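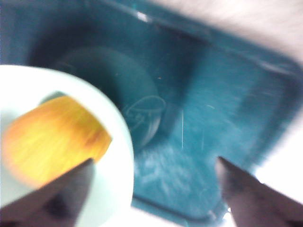

Unit 4: Glazes and Food Contact

Course: Introduction to Studio Ceramics
Instructor: Maricel Soriano
Kiln supervisor: Wilson Cabrera

Scope of the unit

Students will study how a glaze bonds to a clay body and how the fired surface behaves in daily use. The unit is assessed by a written test and one set of glaze tiles. Read the Plakbridge lab manual, pages 26 to 70, before the first session.

Terms

Glaze: a layer of glass melted onto the clay during firing.
Fit: the degree to which glaze and clay shrink together as they cool.
Crazing: a network of fine cracks, caused by a glaze that shrinks more than the body beneath it.
Shivering: the reverse fault, in which flakes of glaze lift from rims and edges.

Leaching

Acidic foods such as vinegar and citrus juice can draw metals out of a poorly balanced glaze. Copper and manganese require particular care. A glossy surface is no proof of stability, and a glaze that is sound at one temperature may be unsound when underfired. Students who intend to use their work at the table must submit a test tile to Mr. Cabrera.

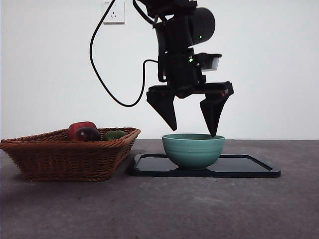

Why does a glaze sometimes craze weeks after firing?
The clay body takes up moisture from the air and swells slightly, which places the glaze under tension until it cracks. Porous, low-fired bodies are the most affected.

Tile submission

Each student prepares 2 tiles per glaze, one upright and one flat. Write the recipe number on the back in iron oxide. Tiles are due by 4:00 p.m. in Room 131. Work left on the Fellavthorpe kiln shelves will not be graded.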